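Prepared by: Nawal Ouazzani
To: Roald Lie, program office, Pledura
Reporting period: through the end of April
Subject: Work package 2, gripper comparison on flexible packaging

## 1. Status

Work package 2 is on schedule. The comparison of the two finger sets, internally named Mallet and Tener, has reached the end of its second block. Mallet is the wide, blunt set with a parallel stroke. Tener is the narrow set with tapered tips. The third block, which changes the controller and leaves the fingers alone, has been set up and not yet scored.

Spending is within the approved budget line. One item, a replacement harness for the wrist cable, was moved forward from the next period. Randa Farah has sent the revised cost sheet separately.

## 2. Scope of the comparison

The question in the grant agreement is whether a finger set chosen for rigid cartons can be kept for snack packets and similar light foil packaging, or whether a changeover is needed. Cloth was added at the request of the program office after the last review.

Three measures are recorded for each attempt:

- whether the item is held after the close command
- whether it is still held at the release point
- whether a neighboring item was moved more than one packet width

The third measure was added by Blagoje Bošković after the pilot. In the pilot, a grasp could be scored as good even when it had pushed two other packets out of reach.

## 3. Block 1: snack packets

Block 1 used red packets and white packets with blue ends, placed in mixed orientations, some overlapping. Placement was by hand from a printed layout sheet. Both arms were kept over the same table so that layouts did not have to be rebuilt when the operator changed sides.

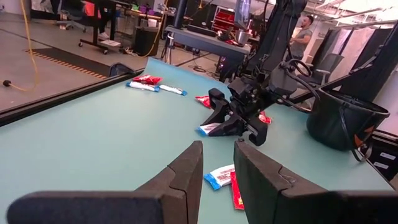 *Figure 1. Wrist view across the packet layout, with the second arm's gripper closing on a white-and-blue packet.*

The block consisted of 193 attempts. Of these, 55 were assigned to overlapping pairs and the remainder to packets lying on their own. The split is uneven and was fixed before the block began, as overlapping layouts take longer to reset.

Findings for block 1:

1. On single packets the two finger sets could not be separated. Differences were within the spread between operators.
2. On overlapping pairs, Tener disturbed the lower packet less often. Mallet tended to pinch both films and lift them together for a short distance.
3. Grasps on the sealed end of a packet held better than grasps across the filled middle, with either set.
4. Approach height mattered more than closing force. When the tips were commanded to the table surface before closing, the film slid between them. A small offset above the surface gave fewer folds but more misses on flat packets.

The closing force was limited in software to the same value for both sets. Maxence Lecomte checked the limit with a load cell before and after the block and found no drift that would affect the results.

## 4. Block 2: cloth

Block 2 repeated the procedure with red cloths. The packet layouts could not be carried over directly, and starting positions were marked by zone only. The operator was asked to take the cloth from the nearest edge and move it to the next zone. 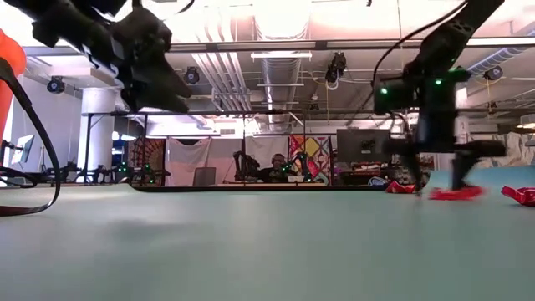
*Figure 2. Cloth handling with the right arm; the left arm is held above the table. Operator station in the background.*

Block 2 consisted of 92 attempts. Release was the main source of failure. Cloth caught on the tip of the Tener fingers after opening, and the operator had to lower the arm again to free it. Mallet released cleanly in most cases but needed a deeper fold to start with, and on flat cloth it often closed on nothing.

A scoring problem was found during this block. Two reviewers disagreed on what counts as "still held" when cloth is dragging on the table. The rule now reads that an item is held if it follows the gripper without a change in grip point, whether or not part of it touches the surface. All block 2 recordings were rescored under the new rule by Ms. Farah. Block 1 was not affected.

## 5. Cameras

The ceiling views give good coverage of the far half of the table but lose the fingertips when an arm leans forward. The wrist view is the only one that shows contact reliably. The low side view was useful for judging height above the surface and will be kept for block 3.

Glare on foil remains a problem for the packet detector. Dimming the lights helped the detector and made manual review harder. No change has been made to the lighting until both effects have been measured.

## 6. Block 3: controller comparison

Block 3 compares the present position controller with Joltitz, the compliant controller written in work package 1. Tener fingers will be used throughout. The items are crumpled foil bags, which vary in height and give the height offset from block 1 a harder test.

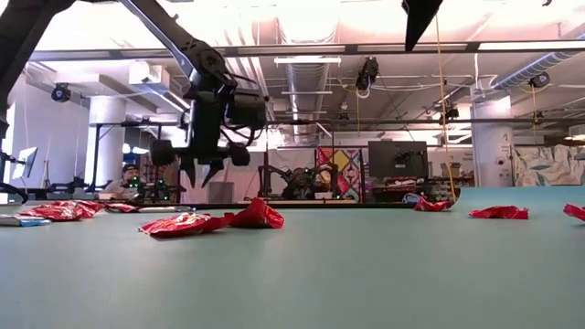

**Will the controller change delay the final comparison table?**

The final table keeps its original due date. Block 3 is limited to 43 attempts per controller, and the scoring template from block 1 can be used without changes.

## 7. Open items

| Item | Owner | State |
|---|---|---|
| Wrist cable harness, replacement | Lecomte | Ordered |
| Height offset for flat packets | Bošković | Second value to be tested |
| Revised scoring rule, written version | Farah | Draft with program office |
| Glare measurements | Ouazzani | Not started |

We request a decision from the program office on one point. The agreement calls for a single recommended finger set. On present results, Tener is preferred for overlapping packets, and neither set is satisfactory for cloth. We would like to report the two item types separately in the final table, with a recommendation for packets only. A reply before the start of block 3 scoring would allow the table format to be fixed in advance.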